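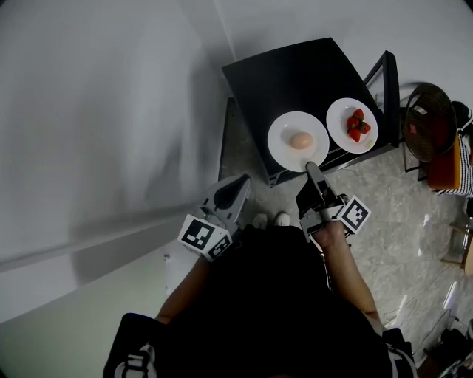
Egg tempera binder, batch notes — 21/10/2020

Aim: find out why the Csonka recipe cracks on the Lollus panels and the Weken recipe does not, given that both use the same yolk and the same pigment. Kenneth Moffat thinks it is the ground. I think it is the water.

Yolk prep as usual. White drained off, yolk rolled on paper towel until the sac is dry, sac pinched and pierced over the jar, skin thrown away. Distilled water added by dropper. One yolk per jar, no pooling between jars this time. In May we pooled and then could not say which egg had gone off.

Mixes:
Jar A — Csonka, yolk and water 1:1 by volume, no vinegar.
Jar B — Weken, yolk and water 1:2, 3 drops white vinegar.
Jar C — yolk and water 1:2, no vinegar. Control for B.

Pigment is yellow ochre from the Stonerus tub, ground to a paste in water with the glass muller. Paste to binder 1:1 for all jars. The tub is getting low and the bottom third is coarser than the top. Sieve before the next batch.

Test panels: offcuts with rabbit skin glue gesso, sanded to 400 grit. Room at 22 °C. Strokes laid with a No. 4 round, one pass, then cross-hatched once the first pass was touch dry. Left flat on the rack, away from the radiator.

Observations, same afternoon:
A dragged from the first stroke and left ridges. Fine cracks under the loupe at the thick end of each stroke, none at the thin end. Surface greasy to the fingertip.
B went on evenly. No cracks. Slight sheen.
C looks the same as B so far. Vinegar is probably only helping it keep, as Kenneth said.

So the fat-rich mix is the likely cause, at least where the paint is thick. This does not clear the ground. All of today's panels came from one gesso batch, and the Lollus panels have a different one (more chalk, less glue, according to the label on the back).

Scratch test put off until the film has cured 27 days. Swabbing with water now would only tell us that it is fresh.

To do:
Repeat A and B on a Lollus offcut — Kenneth has one in the flat file.
Try 1:1.5 as a midpoint.
Make up 100 ml fresh glue size, old jar smells.
Label the jars on the side, not the lid. Lids for B and C were swapped once during washing up; caught it from the vinegar smell.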